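Silumbridge Walkers and Campers Forum > Dark Skies > Best spot for stars above Cisneros tarn?

fellside_maureen
Hello all, hoping someone can help. My husband and I are planning two nights up at Cisneros tarn towards the end of April, mainly for the stars (he's had his heart set on seeing the Milky Way properly ever since a camping trip as a lad, and I've run out of excuses). We've walked up there in daylight plenty of times but never slept out. Is the flat grass by the outflow any good, or are we better climbing to the shoulder above? We're neither of us fast these days and the bags will be heavy, so I'd sooner not carry everything up a further slope only to find it's all tussocks!

pegs_and_flysheet
Lovely plan, Maureen. We've camped by the outflow more times than I can remember and I'd go back tomorrow. Water on your doorstep, soft ground for the pegs, and a boulder just the right height for a stove. The one drawback is that the crag takes a good bite out of the southern sky, and in spring the Milky Way comes up late and low on that side, so you'd be waiting until well into the small hours. Take a flask each, not one between you. We learned that the hard way and there were words.

Old Gannet
I'm going to disagree with pegs, as fondly as ever. The shoulder every time. It's a steady climb of 30 minutes from the water with packs on, there's a path of sorts the whole way if you keep the wall on your left, and once you're up you have the sky from one side to the other. The outflow is a pretty place to eat your tea and a poor place to look at anything overhead. It also gathers mist. I've sat in that hollow seeing nothing at all, then walked up in a sulk and come out into the clearest night of the year.

pegs_and_flysheet
The mist is fair, I'll give you that. But the wind on the shoulder, Gannet! I once held a tent pole up there from midnight until it got light. And it's 30 minutes for you, with those legs. I'd allow 44, which is what it took me last time, and I only stopped to do up a boot.

Inês Leitão
Hello Maureen, and welcome if you're new to posting. Could I suggest doing both? Pitch low and walk up after supper with just the mats, the sleeping bags and something to drink. You get a sheltered tent to come back to and the big sky while you're awake. The path down is easy enough with a head torch, although do switch it to red on top, or you'll spend ages waiting for your eyes to settle again. I'd check the moon before fixing your dates as well, it makes far more difference than which bit of grass you lie on.

fellside_maureen
Oh, that's a very good thought, thank you Inês. I think he would like the walk up in the dusk. What are people's nights like for cold at that height? I have a Brireo bag that was a present and has only ever been used on my sister's floor.

Old Gannet
Cold. Wear your hat to bed.

tarnside_tom
I went up on 20th April last year and there was ice on the inside of the flysheet by morning. My Brireo was fine with a liner in it, but I sleep warm and my wife, in the very same model, was not fine and said so. I'd take a liner and a second mat. On the site itself I'm with Gannet, sorry pegs. Inês's idea is sensible but I know myself, and once I've got into a warm bag I'm not walking back down a hill for anybody.

Flosuvby photo from me.
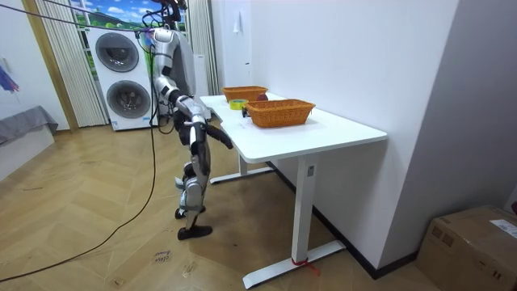

Silver-white robot at the end of the desk, Flosuvby

Anyway, the other thing I meant to say is the last bus. It leaves the road end earlier than the timetable in the shelter says, so if you aren't driving do look it up before you set off home.

pegs_and_flysheet
Seconding Tom on the bus. I'd also say park at the top lay-by if you are driving, as the lower one floods and then you've got wet feet before you've even found the gate. There's room for 12 cars if people are considerate.

quiet_heather
Could I put in a small plea for whichever spot you choose? The ring ouzels are usually back by then and they like the boulders just below the shoulder, so please keep to the path going up and give them a wide berth. I know most of you do already.

fellside_maureen
Of course we will, Heather, and I'd love to hear one. Right, I've read all this out to him over the washing up and we've settled on Inês's plan, with a liner, two flasks and the top lay-by. He wants it noted that he's not wearing a hat in bed.

Old Gannet
He will be by two o'clock.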